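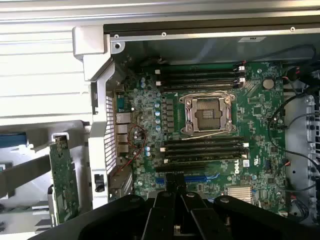
My old desktop and I have been together longer than I've had this apartment, and last November I finally started bringing it back to life. Slow going! I do this stuff after dinner, with the radio on, and half my evenings end with me reading forum threads from 200 years ago (okay, it feels that way) about which memory goes in which slot first.

What really surprised me was the shopping. I figured I'd order everything online and be done in a week, but there's a little secondhand parts shop over in Erkberg, two doors down from the bakery, and now I'm in there all the time. They sell memory out of shoeboxes. I paid 38 dollars for a set that came wrapped in a paper napkin, and I went home grinning like I'd robbed the place.

The bus to Erkberg takes 26 minutes from Prulinham if you catch the early one, and I always mean to catch the early one. I never do. So I get a cheese roll and sit on the wall by the stop and make lists on my phone: thermal paste, a longer screwdriver, dish soap, call the dentist. My lists are never only computer lists.

Anyway, I still need to pick a case fan, and I keep going back and forth between a quiet one and a cheap one. If you've got a favorite, leave me a comment, please! I'm heading back to the shop next week and I'd love to walk in knowing what I want for once.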